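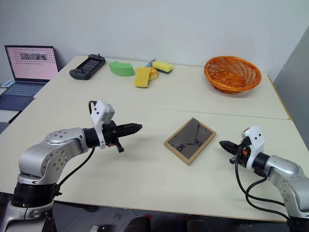

Two robot arms at a table with a few household objects on it.

Stop Threatening the People Who Report Your Bugs

By Huiling Guo
2022-02-26

A reader named Jaanus Jaunzems wrote to me in January. He works the front desk at a dental office in Stavville and teaches himself security in the evenings. His office books its patients through a web service called Trarberg. One night he was logged in to his own patient account, looked at the address bar, and saw that his appointment record ended in a plain number. He changed the last digit. Another person's appointment came up, with a name, a phone number and the reason for the visit.

He did it once more to be sure, with a record belonging to his sister, who had told him he could. Then he stopped, wrote down what he had done, and looked for somewhere to send it. Trarberg had no security page. He sent his notes to the general support address. He got a ticket number and then nothing for 15 days. When the reply came it was from a law firm. It told him he had gained unauthorized access to a computer system, asked him to name every record he had viewed, and gave him five days to sign a statement saying he would never speak about it.

Jaanus asked me what he should do. I told him to talk to a lawyer of his own before signing anything, and he did. I am leaving out the rest because it is still going on, and he has agreed to what I have printed. The hole itself was closed before I started writing.

I think what the company did was wrong, and I also think it was stupid, and I want to take those two separately.

Start with wrong. Changing a digit in a web address is about the smallest act you can call hacking. The server was asked for a page and it handed the page over. I know the law in many places is written broadly enough to cover it, and I know some lawyers will tell a client that it does. A thing can be covered by a law and still be a poor reason to frighten somebody. He took nothing, sold nothing and posted nothing. He told the one party who could fix it, under his real name, and the name is what they used to find him.

People answer this with the front door. If I walk down your street trying handles, the argument goes, you are right to call the police even if I only want to tell you that yours is unlocked. I have heard this for as long as I have worked in the field and I have never found it useful. My house holds my things. Trarberg's database holds other people's things, and those people have no way to check the handle. The patients whose records were sitting there had more of a stake in that door than the company did. None of them had been told it was open.

Now the stupid part. I spent nine years on the receiving end of these reports at a company called Jatell, which made scheduling and payroll software for small businesses. In that time we logged 257 reports from outsiders. Many were junk. People ran a scanner, pasted the output into an email and asked for money. Some were rude, and one came in all capital letters and was correct on every point. Almost 15 of them were bad enough that we stayed up all night, and every one of those came from somebody we had never heard of and had not hired.

If we had sent a legal letter to the first of those, I doubt we would have seen the rest. This is a small world and people in it talk. A student who gets a letter tells the forum where he hangs out, and the next person who finds a hole in your product closes the browser tab and goes to bed. The hole is still there in the morning. Anyone who means harm never planned to write to you in the first place, so the only people your letter scares off are the ones who were going to help.

I should say that my own side was slow to learn this. In my second year at Jatell our general manager wanted to go after a man who used the handle Major. He had found a way to reset any customer's password and had written to us twice. We missed both messages because they went to a mailbox that belonged to someone who had left. By the third message he was angry, and he said he would publish. The manager read that as blackmail. I read the first two messages and did not think it was. He had not asked for a cent. We called him, said sorry, fixed it in a weekend, and he held his write-up until the fix was out. He reported five more bugs to us after that. I still have not learned his real name and it has never mattered.

There are limits, and I don't want to pretend otherwise. If you find a hole and pull down the whole customer table to prove it, you have gone too far. If you say "pay me or I post this," you are an extortionist and the word "researcher" won't help you. Looking at one stranger's record, as Jaanus did, is already close to the line, and I would have told him to use only his sister's. He knows that now. It was a beginner's mistake and he reported it himself in his first message.

What I would ask of companies is cheap. Put up a page with an address where a human reads the mail. Say on that page what kind of testing you allow, and say that you will not take legal action against people who stay inside it. Answer within a couple of days, even if all you can say is that you got the message. Tell the person when the bug is fixed. You don't have to pay, though a small payment is a decent thing to do when somebody has saved you a large bill. Keep your lawyers informed, but do not let them write the first reply.

The people who write the laws have a part in this as well. Good-faith reporting should be protected in plain words that a dental receptionist can read and understand. At the moment he has to depend on the mood of whoever opens his email. I would like to see that protection tied to simple conditions: you touched as little as you could, you told the owner promptly, and you gave them time.

Jaanus says he has not looked for a bug since the letter came. He still has to use Trarberg at work every day, and he says that when something on the screen looks odd to him now, he leaves it alone.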